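The Scale at Gemeneck

Ott Sproģis ran the grain scale at Gemeneck for 32 years, and when he quit they gave the job to Normunds Šimkus, who had been loading trucks for Staltano and had a bad shoulder.

They had one week together in March. Ott came in at six, lit the stove, and swept the platform whether it needed it or not. Normunds stood behind him and watched. The scale was under the road outside the window. A truck drove on, the beam came up, and Ott slid the weight along until it settled. Then he wrote the number in the book.

He wrote it in pencil.

"Why not pen?" Normunds asked.

"The pen freezes," Ott said.

By the third day Normunds was working the beam and Ott was sitting by the stove with his coat on. The trucks came down from Vītola in the morning and from the river farms after lunch. Most of the drivers stayed in their cabs. One of them, a woman with a dog on the seat beside her, leaned out and asked Ott if he was dead yet.

"Friday week," Ott started to say, and then he said, "Soon," and waved her off the platform.

Around four, when the road was empty, Normunds turned back through the book. He wanted to see how Ott wrote the long numbers. The pages were gray and soft at the corners. On some of the lines the paper was thinner, and when he tilted the book toward the window he could see that there had been another number underneath.

He found the same farm each time. It was a small place past the bridge, and it only sent one truck, an old one. He held the page up to the light. The load had been 165 sacks. The book said 170.

He turned back another year. It was there again, five sacks, always at the end of the season.

"You changed these," he said.

Ott did not get up. He asked which ones, and Normunds told him the name of the farm.

"Yes," Ott said.

"Staltano paid on these."

"They did."

Normunds waited. The stove ticked. Outside a truck slowed down, but it was only turning around.

"Her husband hauled for us," Ott said. "He went through the ice with a full load, going where the foreman told him to go. The company sent her a ham."

"So you gave her five sacks."

"Every fall."

"How many falls?"

Ott said he had never added it up. He took his gloves off and put them on the fender of the stove, then turned them over.

Normunds had two kids and rent due on the house in Brernano. He thought about who looked at the book. A man from the office came down at the new year and carried it off, and brought it back a few days later with a stamp on the inside cover. In all those years the man had never tilted a page, or he had and kept quiet.

"I don't know her," Normunds said.

"No."

"I'm not saying I'd do it."

"I didn't ask you," Ott said.

That was the last they spoke of it. They weighed the rest of the trucks that week and ate their lunch at the window. On the final afternoon Ott hung the key on the nail, took his cup and the calendar, and left the broom. He walked up the road toward the bus. It was snowing a little, wet snow that did not stay on the platform.

The summer was dry. By the time the harvest came in, Normunds could read the beam before it stopped moving. He had 42 trucks on the busiest day and went home with his shoulder burning – his wife rubbed it with camphor and told him to ask for a stool.

The old truck came at the very end, when the fields were already black. There was a boy driving it, maybe sixteen. A woman sat on the passenger side with her hands in her lap. She looked at the window and saw it was not Ott, and then she looked straight ahead.

Normunds set the weight. He moved it along one notch at a time, though he knew where it would go. The boy turned off the engine to save gas.

He picked up the pencil. He wrote the name of the farm and the hour, and he sat there over the next column until the boy climbed down and came to the window to see if something was wrong.

"No," Normunds said. "You can pull off."

He waited until the truck was across the bridge. Then he wrote the number in, pressing lightly, and went out to sweep the platform. 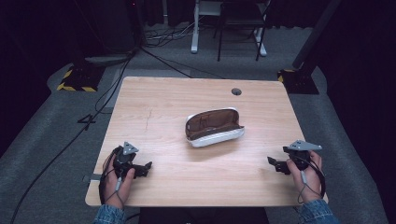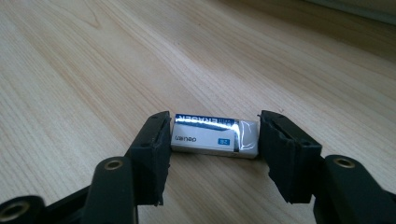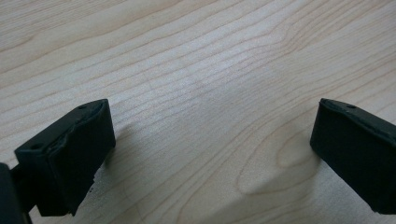
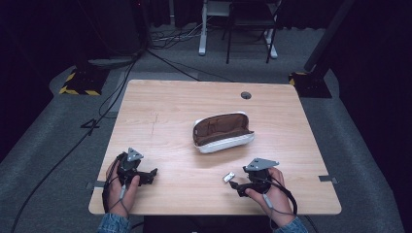 Glasses case, first and fourth pictures; eraser, second; wood grain, third.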